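Início | Receitas | Arquivo | Recrutamento | Contacto

Recrutamento de participantes: ensaio doméstico de receitas veganas adaptadas

O caderno de receitas Stikemik procura 11 participantes para o ensaio de um conjunto de receitas tradicionais adaptadas sem ingredientes de origem animal. O ensaio é coordenado por Þórarinn Zoëga e decorre na cozinha de cada participante.

Objeto do ensaio

Serão testadas duas séries. A série Treloar abrange massas salgadas recheadas, com substituição da banha por gordura vegetal sólida. A série Harkthorpe abrange cremes e pudins, com substituição do ovo por amido de milho e agar-agar. Cada receita é executada duas vezes: a primeira segundo o texto fornecido, a segunda com a farinha ou a bebida vegetal habitualmente usada pelo participante.

Requisitos

- Forno com regulação de temperatura e termómetro de cozinha.
- Balança com resolução de 2 g ou melhor.
- Experiência regular em cozinha doméstica. Não se exige dieta vegana.
- Ausência de alergia a soja, trigo ou frutos de casca rija.
- Leitura e escrita em português.
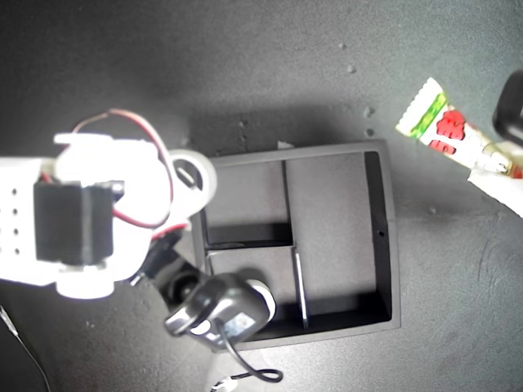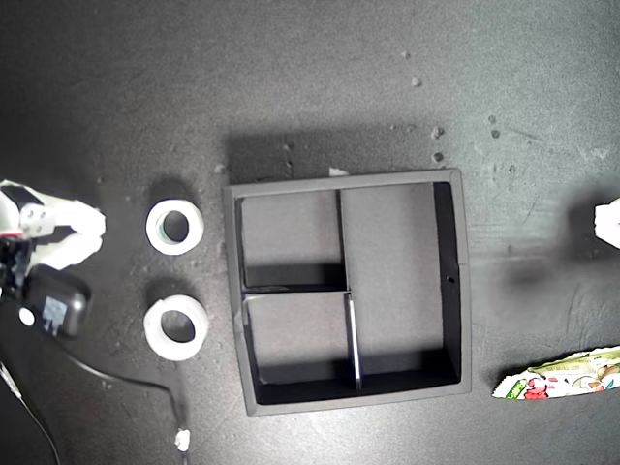
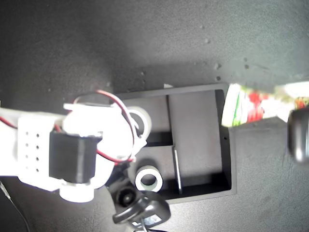

Registo de resultados

Por cada execução, o participante preenche uma ficha com as massas pesadas, o tempo de cozedura, a temperatura no centro da peça e a avaliação de textura, cor e sabor. Desvios ao procedimento devem ser anotados na ficha, mesmo quando o resultado for satisfatório. Fichas sem massas pesadas não são consideradas.

Para a série Harkthorpe, o creme repousa no frigorífico durante a noite antes da avaliação. O volume de bebida vegetal é de 500 ml por execução e não deve ser alterado.

Compensação

Os ingredientes são reembolsados contra fatura, até ao limite de 121 euros por participante. Não há outra remuneração. Os participantes que entregarem todas as fichas serão identificados na edição impressa, salvo indicação em contrário.

Candidatura

As candidaturas são recebidas até 04/04/2020 através do formulário da página Contacto, com a referência Futberg no campo do assunto. Devem indicar o tipo de forno, a gordura vegetal disponível na zona de residência e a série preferida. Quem participou no ensaio de fevereiro pode candidatar-se novamente, desde que escolha a outra série.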